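4.2 Porting effort and developer incentives

The interviews were meant to cover the whole life of a port, from the first build to the first paid update, but most of what the developers wanted to talk about was the start. We had asked each of them to describe the point at which they decided to bring an existing desktop game to a phone or tablet. In nearly every case the decision came well before any technical work, and it was tied to an offer of some kind from a platform holder or publisher: a loaned device, a waived fee, a place in a store promotion, or a cash advance against sales.

Wojciech Tomaszewski, the lead programmer on Doklow, received a test handset and a waiver of the store fee in the same week. He had already written a touch version of the menu screens in his spare time but had no plan to finish it. The handset, he told us, mattered less than the deadline that came with it. The publisher wanted a playable build by the end of January, and the port moved from a side project to the main work of the studio for that period.

Kenneth Kinnear and Craig Baird, who worked together on Wiltwood, gave a different account. Their offer was an advance, paid in two parts, with the second part held back until the game passed the store's review. Both said they would have made the port without it, though later. Baird thought the advance had pushed them to support too many devices at launch. Kinnear disagreed, and said that the list of devices had been set before the contract was signed. We did not try to settle the point. The contract itself was not available to us.

The type of incentive seems to affect which parts of a game are ported first. Developers with a loaned device tended to work on that device alone and leave other screen sizes for later. Developers with an advance worked from a list of required features and took the items in the order the contract gave them. The work log we asked participants to fill in had one row for each work session and a column for the task, the build number, and the device in use.

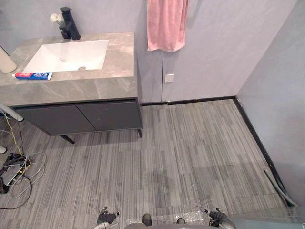
Input was the largest single source of rework in the logs. All of the games in this part of the study were written for a mouse and keyboard, and all of them used at least one control that has no direct match on a touch screen. Doklow relied on the right mouse button to cancel an order. The first touch build replaced this with a long press, which testers set off by accident when they rested a thumb on the map. The second build used an on-screen button. Tomaszewski kept the button in the release version but moved it twice after launch in response to player mail.

Leckie had a harder problem. The game shows a text label when the pointer rests over an object, and many of its puzzles depend on the player reading these labels without picking anything up. Ruaridh Yule, who wrote the original, tried a magnifying circle that followed the finger. Senga Yule, who handled the port, removed it and made the first tap show the label and the second tap pick up the object. This doubled the number of taps in the opening chapter. Players who had not seen the desktop version did not complain about it. Players who had were split, and several asked for the circle to be put back as an option.

Memory use came second. The desktop version of Leckie loads all of the art for a chapter at once. On the handset used for testing, this caused the system to close the game when the player switched to another program and came back. Senga Yule rewrote the loader so that each room is read from storage as the player enters it. The change touched 3809 lines of code, by her own count from the version history, and she described it as the only part of the port that she would not take on again for the same fee.

Fesex is the one game in the group whose port was not finished. Work stopped after the first outside test, when the frame rate on older devices fell too low for the timing sections to be playable. The developers had received a loaned device and nothing else, and there was no penalty for stopping. We include the logs for Fesex in the totals for input and memory but leave them out of the figures on sales and updates.

Two limits should be kept in mind when reading these results. The logs were filled in by the developers themselves, and some entries were written days after the work was done. The developers also knew that we were interested in incentives, and may have given them more weight in the interviews than they would have otherwise. Where an interview and a log disagreed about the order of events, we used the log.

Section 4.3 looks at the period after release, including how long each studio kept supporting the mobile version once the terms of its agreement had been met.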